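# Serving containers for the Monday lunch - proposal and comments

**Facilities and Catering Forum > Skarnau site > Open consultations**

**R_Danko (moderator)**

Colleagues,

The present stock of foil dishes for the Monday lunch will be exhausted before the end of December. The Skarnau office has therefore been asked to choose a replacement and to place an order with the supplier, Stokia. The proposal is to move to low-walled rectangular trays in a tan, kraft-paper style, in two sizes. The smaller would be used for salad, bread and fruit, the larger for the main dish.

The minimum order is 700 pieces, which may be divided between the sizes as we wish. Comments are invited from all departments that use the service. Please keep remarks to the containers themselves. Menu questions have their own thread.

Radoslava Danko
Site Services, Skarnau

---

**y.rao**

Thank you for opening this to comment. The Accounts floor has 47 people registered for the Monday lunch and we would support the change in principle. The foil dishes bend when lifted from one end, and we have had two spillages on the stairs this autumn.

I would ask whether lids are included in the price. The proposal does not mention them. Food is carried from the ground floor to the second, and an open tray is not suitable for that journey whatever it is made of.

Yamuna Rao

---

**R_Danko (moderator)**

Lids are priced separately. Stokia offers a clear lid and a board lid for both sizes. I have requested figures for each and will post them when received.

---

**archive_desk**

The Archive wishes to record a reservation. Low walls are acceptable for a sandwich or a slice of quiche. They are not acceptable for anything with a sauce, and the main dish has a sauce on most weeks. We trialled a shallow tray at the Butt building two years ago and returned to a deep round bowl within the month.

We would also point out that the larger tray will not fit side by side with a second one in the carrying crates now in use. Someone should measure before an order is placed.

---

**kitchen.lower**

With respect to the previous contributor, the tray used at Butt was a different article. It had square corners and the seams opened at the fold. Rounded corners hold better in our experience and they are a good deal easier to serve from, as a spoon will reach all the way in.

On the matter of crates, I measured this morning. Two of the larger trays fit lengthways with a little room left over. They do not fit across. If the crates are loaded lengthways there is no difficulty - but the porters will need to be told.

---

**archive_desk**

We are grateful for the measurement and withdraw the point about crates. The point about sauce stands.

---

**votunent_liaison**

May I ask that the Votunent tenants be considered? Our staff share the servery but collect their food later, usually after 1.30 p.m. By then the dishes have been standing for some time. Paper-type containers soften at the base if they are left with hot food in them. I do not say this is a reason to refuse the proposal. I should simply like it tested over a realistic period, with the food that is normally served.

---

**y.rao**

I agree with the request for a test, and would suggest that it include the walk upstairs.

I do not agree that we should go back to bowls. They take up twice the room on the counter, they cannot be stacked when full, and the queue at the servery is already a matter of complaint. A rectangular tray can be set down close to its neighbour and the whole row seen at once.

---

**R_Danko (moderator)**

To assist those who have not been able to come down to the servery, a photograph of the containers on the table is attached.

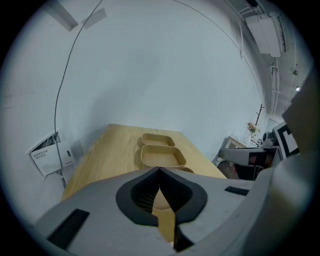 *Tan trays on the table: the larger one nearer, the smaller one towards the back edge.*

The height of the walls can be judged reasonably well from this. Members who wish to handle a tray before commenting may ask at the Site Services counter, where I have put a few aside.

---

**archive_desk**

The walls are as low as we had feared. In our view the larger tray would serve well for cold food and should be ordered for that purpose alone.

---

**kitchen.lower**

I would not go so far. We can thicken a sauce, and we can fill to a sensible level. The portions sent up at present are larger than they need be and a fair amount comes back uneaten. What I should like is a rounder container for soup, to be ordered alongside the trays. Soup cannot go in either size and I would not wish anyone to attempt it.

---

**votunent_liaison**

A separate soup container would meet most of our concern. Could its cost be shown on a line of its own? Our contribution is calculated by item.

---

**R_Danko (moderator)**

It can. I summarise the position as follows.

- Trays in both sizes to be tested with hot and cold food at the next Monday lunch, including the later collection and delivery to the second floor.
- Lid prices to be posted here as soon as Stokia replies.
- A soup container to be quoted separately.
- The Archive's objection to using the larger tray for dishes with a sauce is noted and remains open.

No order will be placed until the result of the test has been posted.

---

**y.rao**

Accounts is content with this. Please let us know by the Friday beforehand which dish is to be served, so that people may put their names down for the test.

---

**archive_desk**

Noted. We ask that the dish be one with a sauce.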